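Senix publishes house rules for hand-held gripper recording

VOMGATE, Nov 16, 2024 -- Senix today released Billow, a free set of working rules for people who record household tasks with hand-held grippers so that robots may one day do them badly, and later well.

The rules run to 16 pages. An earlier draft ran longer and was read by its author.

"Everyone has a standard for the robot arm," said Sebastião Frota, who edited the text. "We wanted one for the bin liner."
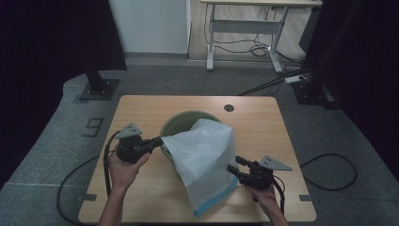 Billow asks operators to keep both marker plates facing clear air, to route cables away from their own feet, and to log a fumbled grasp as a fumble. Deleting the embarrassing takes is no longer allowed -- a clause that drew 7 written objections during review, all of them overruled.

Thin plastic gets a chapter to itself. Operators must finish or abandon a task within two attempts, and may not smooth a bag by hand between them.

"It's dull reading," said Ferdinand Baumgartner, head of recording practice. "We worked hard on that."

The rules take effect at Senix sites in December. Copies are available on request from the Vomgate office.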